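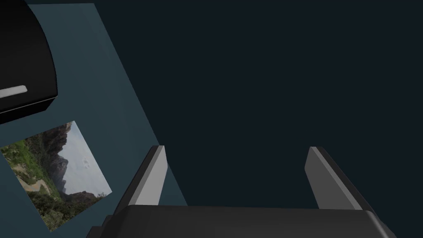 Grippers are where most of you will win or lose marks in the simulation unit, so we start there, with the Seletti two-finger hand that ships inside the Anano teaching kit. We are reviewing the kit this term as possible users, and I'll say now that I like it a lot! The wrist view is the one you will stare at most. Get used to how much room the black housing takes up at the bottom of it, and to the two gray fingers coming up spread wide with nothing between them. That is your open pose, and every exercise begins from it. The landscape print lying at a tilt on the teal surface is a lovely thing to practice on, because it is flat and gives you a clear angle to line up with. Try writing down the turn you think the wrist needs before you touch the controls.

What comes in the kit

The Anano package is a simulator, a set of ready-made table setups and a small grading tool. There are 36 setups, sorted by difficulty. Our trial license covers 8 seats, so please close the program when you leave the lab or someone else will be locked out. Norkstead, the company behind it, also sells a real arm that takes the same scripts. We don't have one, and you won't need one for this course.

Parallel fingers, quick recap

Both fingers move by the same amount, toward or away from a shared center line. One number sets the opening. If the object sits off center, one finger touches first and pushes it over before the other arrives. With a box that is often fine – the push even helps to square it up. With a thin sheet on a flat surface it can be hopeless, and you will have to think about sliding the sheet to an edge first.

Try this in pairs: pick one flat object and one tall one, and sketch the approach for each from the side and from above. Mark where the first contact happens.

What I like so far

Resets are fast. You can run 500 attempts over a lunch break and read the results as a plain table. The contact settings are all in one file with sensible names, and you can change friction on a single object without touching the rest (I spent a whole evening on this and had a great time). The replay slider is a joy too, especially for catching that early finger touch.

What needs work

Shadows slow things down on the older lab machines. Turn them off under View if the picture stutters. The help pages skip the grading tool almost entirely, so use the Sandhu notes in the course folder for that part. Error messages for a bad joint limit are vague, and a full batch of 2000 attempts will stop at the first one.

Before next class

Run setups one to four with the default opening, then again with the opening cut in half. Save both tables. Bring one replay in which the grasp failed and be ready to say which finger touched first.

Handout revised May 2025. The full kit report is due in August.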